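Posted in: Jobs & Gigs > Get Involved

Priluvari open day - we need hosts and laundry testers

Hi, I'm Zulmira Cardoso and I run the folding bench at Priluvari. On 2023-10-29 we're opening the doors to the neighbors, and I'd love some help! 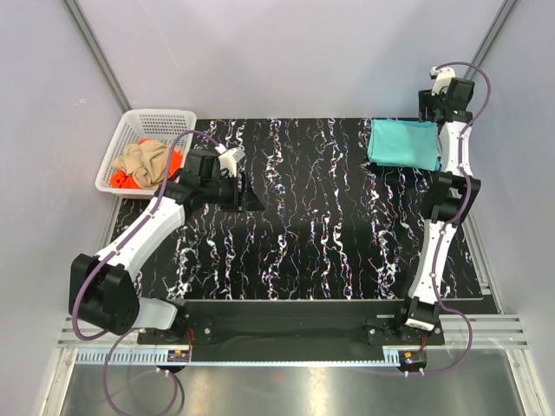
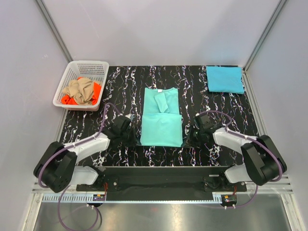
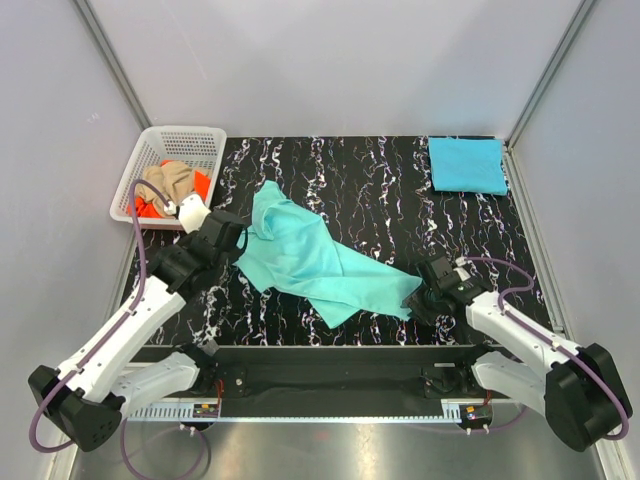 The two arms and the basket of clothes stay on all day.

I'm looking for friendly people to greet visitors, answer easy questions and keep little hands behind the line. You don't need to know a thing about robots - I'll walk you through it over coffee first. We've sent out 430 invitations, so it could get busy (I hope it does!).

I also want testers who'll bring a shirt from home and tell me how they'd fold it. Hosts get $197 for the day, testers get lunch.

Want in? Leave a note for me or Conceição Moreira at the Correia building front desk.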